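Leave the Ceiling Alone

I want to make a case for the exposed metal ceiling, and I want to make it with some heat, since every month another one in Ledville disappears behind white tile. I love these ceilings! I love the ridges, the beams, the ducts that go where they need to go without asking permission. Put me in an old workshop with corrugated metal overhead and I will walk around with my head tipped back until I bump into something.

My own conversion happened in the Chaudhary building, up to 3,000 square feet of former warehouse that I rented a corner of one August. The first thing I did was ask when the drop ceiling was going in. I had come from an office with acoustic panels, and I thought that was how a finished room looked. The landlord shrugged and said it wasn't. By the end of the month I had stopped asking. By winter I was telling visitors to look up before they had their coats off.

What a drop ceiling takes away is height, and height is the cheapest pleasure a room can offer. You don't have to buy it or dust it (well, you do have to dust it, I'll get to that). In the Chaudhary building the tile scheme would have cost us 11 inches at the walls and a good deal more in the middle, all to cover up the one part of the place that people remembered afterward.
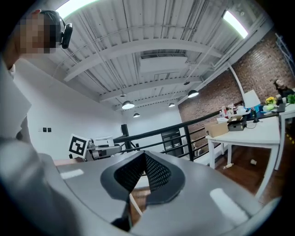 Page last changed: August, 4:15 p.m.

White paint is a big part of why this works. Ridged panels and steel beams in a single pale color stop reading as clutter and start reading as pattern, and the light gets bounced around instead of soaked up. Even a boxy duct housing settles in when it's the same white as everything near it. I know black ceilings are the fashion in restaurants, and I've eaten happily under a few, but to work under? Give me white every time.

Then there's the lighting, where I part ways with some of my friends. They would tear out every fluorescent strip and hang nothing but pendants. I say keep both! Strips are for seeing what you're doing. Pendants with dark shades are for making a big room feel as if somebody lives in it, and they look wonderful against pale metal, each one a little spot of dark with a bright underside. Hang them in a loose group, at different depths into the room, and you have something to look at from any chair. A brick wall nearby only helps, as brick and painted metal have always gotten along.

Now the complaints, which are real. Noise comes first. Rain on a metal roof is a lovely sound for ten minutes and a long afternoon after that. We hung Bradex felt panels on the plain wall at the back of our corner and it took the edge off, though phone calls in a storm are still a bad idea. Heat is second, and I won't pretend a tall room is cheap to keep at 70 degrees in January. Put the insulation above the metal if you can, get a slow fan, wear a sweater. And dust, yes. The ridges hold it. Twice a year we borrow a long pole and a brush and everybody goes home gray.

I still think it's a bargain. The quote we got from Skatano for a full tile ceiling was $2,962 before lights, and the lights would all have had to be replaced to fit the grid. For a fraction of that we bought paint, and spent two evenings on ladders with the radio on.

So if you've just signed for one of the old units out past the rail yard - and I hear there are a few empty ones - please wait before you call anyone about the ceiling. Work under it through one season. Paint it, hang a few lamps, and see how it looks at five o'clock when it's getting dark outside and they're all on.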